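December, election records bench notebook
Entry for the Furville ballot sort, audit prep

07:40. Started with the tabulator export for the municipal race (seat 3, runoff). Plorner import ran clean on the second try. First try failed on the header row again: the county file has two header lines and Plorner only skips one. Deleted the upper line by hand in a copy and left the original alone. The checksum of the original is in the log folder. The edited copy is named with an "e" at the end so it doesn't get mixed up with the certified one.

Scope for today is the contest between candidate rows 1 and 2 only. The write-in row is outside the audit but still has to balance, so it stays in the table.

Ballots in the manifest: 3,000. Batches of 300 except the last few, which were broken up when the mail ballots came over in separate trays. The manifest lists tray and batch in one field ("T4-B2"). Split into two columns before sampling. If this isn't done, Plorner sorts T10 ahead of T2 and the pull list sends people back and forth across the shelves.

08:25. Sample draw. Seed typed in from the public dice roll sheet, read back aloud, typed again on the second machine. Both machines gave the same list. Sample size 287 ballots under the margin entered. Printed two copies of the pull list, one by tray order and one by draw order. The draw order copy is the record, the tray order copy is for working.

Open item: the sheet from the dice roll has one digit written over. I read it as a 7. The typed transcript also has 7. Asked for a clean initialed copy for the binder before certification.

09:50. Interpretation rules, as used this morning, so that afternoon people do the same:

Oval filled outside the line but clearly next to one name: vote for that name.
Check mark or X in the oval: vote.
Two ovals marked, one scratched out: vote for the other one if the scratching is plain. If not plain, set aside with a yellow sheet and log as "adjudicate".
Name circled, oval empty: adjudicate. The state guidance can be read either way and I'm not going to settle it at the bench.
Stray mark in the write-in line with no name: blank for this contest.

Do not look at the machine interpretation before writing down the hand one. The Plorner screen shows both if the side panel is open. Keep the side panel closed. I have it in the settings as default closed, but it comes back open after every update.

11:15. 19 ballots on yellow sheets so far. More than I would like. Most are from the mail trays and most are the same thing, circled name with no oval. Florkerell's print proof for the mail ballot has the instruction text under the fold, and the poll place version has it above the first contest. Noted for the ballot design memo. This doesn't change the result of the audit, but it does change how much time it eats.

One pull list line pointed to a position past the end of its batch. Checked the manifest: the batch count was entered with the cover sheet included. Corrected count recorded, the line treated under the phantom ballot rule, both steps written in the discrepancy log with the time. Did not redraw. The rule says treat it as the worst case and go on.

12:30. Break. Seals checked before and after, numbers match the custody sheet.

13:05. Jõgi calculator for the risk limit. Entered the discrepancies by type and not as a net figure. Last cycle somebody netted them and the one-vote overstatement and one-vote understatement canceled out, which gives a P-value that looks fine and isn't what the procedure asks for. The form now has four separate boxes. Fill in all four, with zeros where there is nothing.

Current entries:
One-vote overstatement – pending the adjudicated ballots
Two-vote overstatement – the phantom line above
One-vote understatement – none so far
Two-vote understatement – none

Will not run the final number until the yellow sheets are decided. A trial run is tempting but it gets saved to the history and then has to be explained in the public packet.
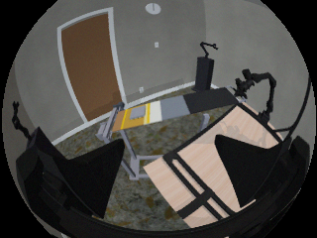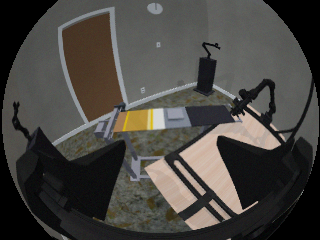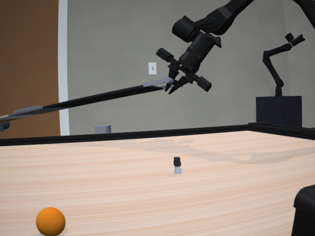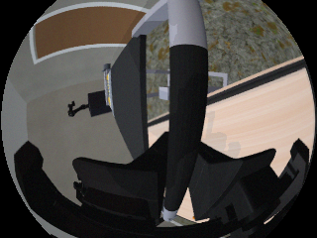

14:40. Adjudication panel took the yellow sheets. Both party observers present the whole time, sign-in sheet is in the binder. Decisions go on the sheet itself and then in the log, in that order. Two people sign each sheet. One sheet was signed on the wrong line and has been corrected with a single strike and initials – no white-out, no new sheet.

15:30. Reboxing. Every pulled ballot back to its own position with the colored slip removed. The tray order list is checked off a second time on the way back in. Trays resealed and new seal numbers entered.

For tomorrow:
Get the initialed dice sheet.
Enter the adjudicated results in Jõgi, run once, print, attach.
Ask Plorner support for a two-line header option. Third time asking.
Change the manifest template so the cover sheet has its own column.
More yellow paper.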